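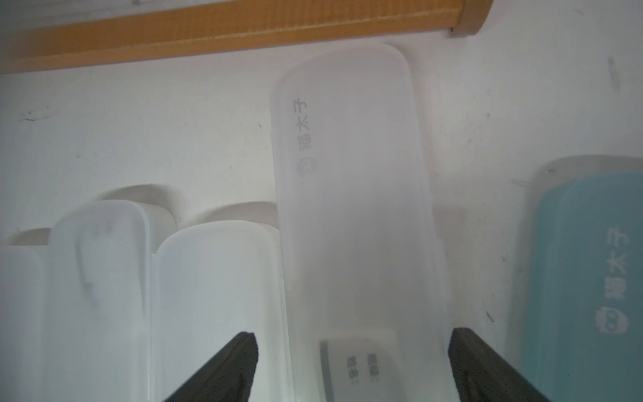 Zwischenbericht November
Projekt: Ordnung und Bestand Besteckausgabe, Standort Pleltitz
Verfasser: Domingo Zapata
An: Aldana Bustos, Förderstelle Hernik

1. Stand der Arbeiten

Die Bestandsaufnahme der Bestecke und Kunststoffboxen ist abgeschlossen. Erfasst wurden insgesamt 891 Einzelteile, davon ein großer Teil Löffel und Gabeln aus dem alten Bestand in Urrutia. Vor Beginn des Projekts lagen diese Teile in offenen Schubladen und wurden je nach Schicht unterschiedlich einsortiert. Die Listen aus Urrutia stimmten mit dem tatsächlichen Bestand nur teilweise überein. Sie wurden neu angelegt und liegen der Abrechnung bei.

Für die Aufbewahrung wurden schmale Kunststoffboxen in drei Farben angeschafft: weiß durchscheinend, hellblau und rosa. Die Lieferung kam in zwei Teilen, der zweite Teil mit 14 Tagen Verspätung. Dadurch hat sich die Einrichtung der Regale verschoben, der Gesamtplan ist davon nicht betroffen. Drei Boxen hatten einen schwergängigen Verschluss und wurden zurückgeschickt, der Ersatz ist angekündigt.

2. Regale

Die Boxen stehen in kleinen Holzregalen mit drei Ebenen. Die Regale stammen von Pralwood und wurden im Haus zusammengebaut. Ausgeliefert wurden 10 Stück, aufgebaut sind bisher sechs. Bei einem Regal fehlten Schrauben, die wir aus eigenem Vorrat ergänzt haben.

Vorgesehen ist eine feste Zuordnung: oben die hellblauen Boxen, in der Mitte die weißen, unten die rosafarbenen. Die Boxen werden senkrecht eingestellt und lehnen leicht nach hinten. Flach gelegt passen weniger in eine Ebene, außerdem rutschen sie beim Herausnehmen übereinander. Auf der unteren Ebene ist das Einstellen noch nicht befriedigend gelöst. Die Boxen kippen dort leicht nach vorn, wenn nur eine oder zwei darin stehen. Wir prüfen eine Querleiste an der Vorderkante.

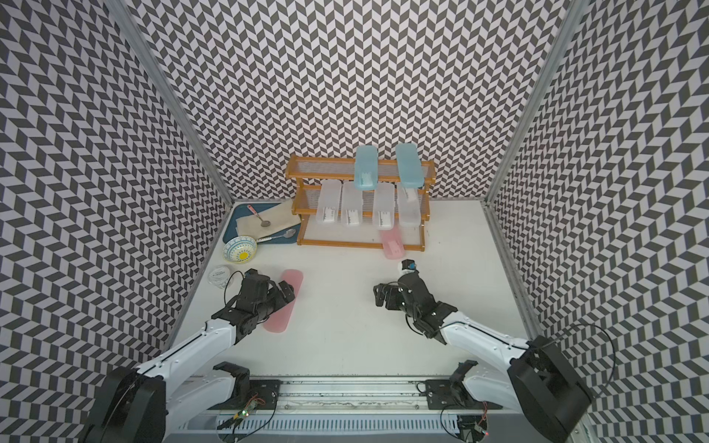
Dreistufiges Regal mit Boxen, links davon Tablett mit Serviette und zwei Löffeln, davor eine Schale

3. Gedecke und Tabletts

Parallel zu den Regalen wurde die Zusammenstellung der Tabletts überarbeitet. Ein Gedeck besteht jetzt aus Tablett, Stoffserviette, Löffel und Schale. Bei den Servietten haben wir uns für Beige entschieden, nachdem weiße Ware nach wenigen Wäschen fleckig blieb. 32 Servietten sind im Umlauf, eine Nachbestellung ist für das nächste Quartal eingeplant.

Die Löffel mit farbigem Griff bleiben im Bestand. Sie waren zunächst zur Aussonderung vorgesehen, werden aber von mehreren Gruppen ausdrücklich verlangt. Die gemusterten Schalen werden weiter verwendet, solange der Vorrat reicht. Ersatz im gleichen Muster ist beim bisherigen Händler nicht mehr erhältlich.

4. Offene Punkte

Beschriftung: Die Etiketten ab Werk sind klein und je nach Box an unterschiedlicher Stelle angebracht. Für die Ausgabe brauchen wir eigene Schilder am oberen Ende - dort sind sie auch bei voller Reihe lesbar. Ein Muster liegt vor, die Freigabe steht aus.

Wand hinter der Abstellfläche: Die Wand hat Schrammen und dunkle Punkte. Ein Anstrich ist nicht Teil der Förderung und wird aus Hausmitteln bezahlt.

Einweisung: Die Frühschicht ist eingewiesen, die Spätschicht folgt an einem Mittwoch nach Absprache.

5. Mittel

Die Ausgaben liegen im Rahmen des Plans. Der Posten für Regale ist vollständig abgerufen, der Posten für Boxen bis auf die Ersatzlieferung ebenfalls. Beim Posten Textilien ist ein Rest vorhanden, den wir gern für die Schilder verwenden würden. Wir bitten hierzu um eine kurze schriftliche Zustimmung.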